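Dienstag, 4. Juni

Schlecht geschlafen, um fünf wach, dann doch noch einmal weg bis halb acht. Im Briefkasten das neue Blatt der Gemeinde, auf der Titelseite die Mehrwegpflicht für das Sommerfest. Drania heisst das System, man zahlt Pfand auf den Becher und bringt ihn zurück, und damit soll der Abfall auf der Wiese um bis zu 56 Prozent sinken. Wer das ausgerechnet hat, steht nirgends. Ich habe den Artikel zweimal gelesen und bin nicht klüger geworden.

Pirmin Fankhauser rief gegen zehn an und war begeistert, wie immer, wenn etwas einen Namen hat. Er meint, das spiele sich ein. Ich fragte, wer die Becher spült. Die Firma Kuster, sagt er, und die holt sie mit dem Lastwagen und bringt sie wieder. Wie weit der Lastwagen fährt, wusste er nicht. Bis Gondum vermutlich, dort haben sie doch die Halle gebaut. Wir haben dann noch über sein Knie geredet, das nicht besser wird.

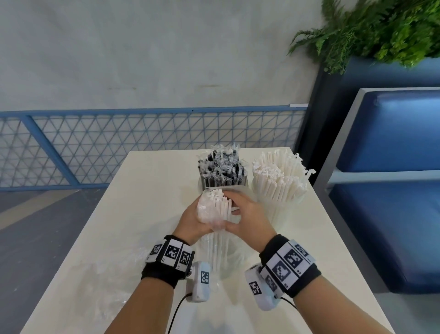 Am Nachmittag den Text fürs Blatt angefangen, eine Leserzuschrift, höchstens 200 Wörter, was natürlich nicht reicht. Mich stört, dass man dem Besucher zwei Franken abnimmt und ihm dafür ein gutes Gewissen verspricht, während an der Verpackung ringsum niemand rührt. Trinkhalme zum Beispiel: jeder einzelne weiss eingewickelt, und das ganze Bündel steckt nochmals in einem durchsichtigen Plastikbeutel. Über so etwas steht im Konzept kein Wort. Den Satz habe ich dreimal umgestellt, er klingt immer noch beleidigt.

Benjamín Villalba hat den Entwurf am Abend gelesen und gesagt, ich sei gegen alles. Stimmt nicht. Gegen den Brunnen war ich nie, und die Sammelstelle habe ich sogar verteidigt. Ich hätte bloss gern eine Zahl, die jemand nachgerechnet hat. Er fand, dann solle ich doch hingehen und fragen – am Donnerstag ist Sprechstunde, 15 Minuten pro Person. Mal sehen.

Die Tomaten haben Läuse. Seifenlauge, angeblich hilft das. Letztes Jahr hat es nichts genützt.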